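Chapter 7
Tabletops and Other Flat Surfaces

In this chapter
Reading the grain on a tabletop
Solid wood, veneer and laminate
Finish and sheen
Daily cleaning
When to repair and when to leave alone

Key terms: cathedral grain, core, edge band, figure, laminate, sheen, substrate, veneer

A tabletop takes more wear than any other part of a piece of furniture. Chairs get sat on and drawers get pulled, but the top of a table gets hot plates, wet glasses, keys, elbows, homework and the bottom of every grocery bag that comes into the house. Most of the service calls described in this book start with a mark on a flat surface and an owner who has already tried to rub it out with something from under the sink.

Chapters 5 and 6 dealt with legs, rails and joints. Those parts can be checked by hand. You push on them, and they move or they don't. A flat surface has to be checked mostly by eye, and the eye needs some training before it can be trusted. Two tops that look alike from the doorway may be made in different ways, and a treatment that is safe for one may ruin the other.

Consider a case from the Tidton workshop, where Kosmas Kouris ran the repair bench when the first edition of this book was written. A customer brought in a dining table with a dull ring near one end. She had been told the table was solid oak, and she asked for the top to be sanded and oiled. Kouris turned the table over before doing anything else. The underside was a plain gray board with no grain at all, and at one corner the edge band had started to lift. The top was a printed layer. Sanding would have cut through it in the first few strokes. He cleaned the ring with a damp cloth and a drop of dish soap, glued the edge band and sent the table home the same afternoon.

The lesson for the beginner is to look first, and to look at more than the top face. Start with the pattern. Grain lines that run nearly straight from one side to the other usually stand for wood cut along its length, well away from the center of the log. Where the lines bend together and form a V or an arch, the pattern is called cathedral grain. Small closed loops and ovals belong to the figure around a knot. All of these can be found in real wood, and all of them can be printed.

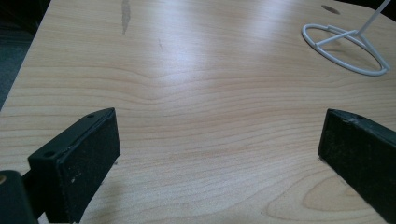

Figure 7.1 Light tabletop with a slightly glossy finish. Note the shallow cathedral dip near the center and the oval, knot-like loop at lower right.

Light is the second thing to look at. Stand so that a window or a lamp is on the far side of the table, and the reflection will lie across the top as a pale band. Inside the band the grain is hard to make out, and outside it the lines are clear again. This is normal on any surface with some gloss. Beginners often take the pale area for a faded patch, and Atif Hayat, who taught the evening course at Enport for many years, had his students walk once around the table before they wrote anything on the condition sheet. A reflection moves as you walk. A faded patch stays where it is.

The same band of light is a useful tool. Scratches, dried spills and old polish show up along its edges, where the surface turns from bright to plain. Lower your head until your eyes are a little above the level of the top, and move slowly. Mark each fault with a small piece of low-tack tape – never with chalk or pencil.

Third, look at the edges and the underside. On solid wood, the lines on the top face carry over the end of the board and can be followed down. On veneer, the top layer is real wood but thin, and a seam is often visible just below the corner. On laminate, the pattern stops at the edge or is covered by a separate strip. If the edge is hidden by a metal or plastic trim, check the screw holes underneath, where the core is sometimes exposed.

Write down what you find before you clean. The condition sheet in Appendix B has a line for pattern, a line for sheen and a line for edges, and it should be filled in even when the job looks simple. If you can't tell which kind of top you have, treat it as laminate – soft cloth, mild soap, no abrasives – until you have a better answer.

Before you read on
Choose a table you use every day. Fill in the three lines of the condition sheet for it and keep the sheet. You will need it again in Section 7.2.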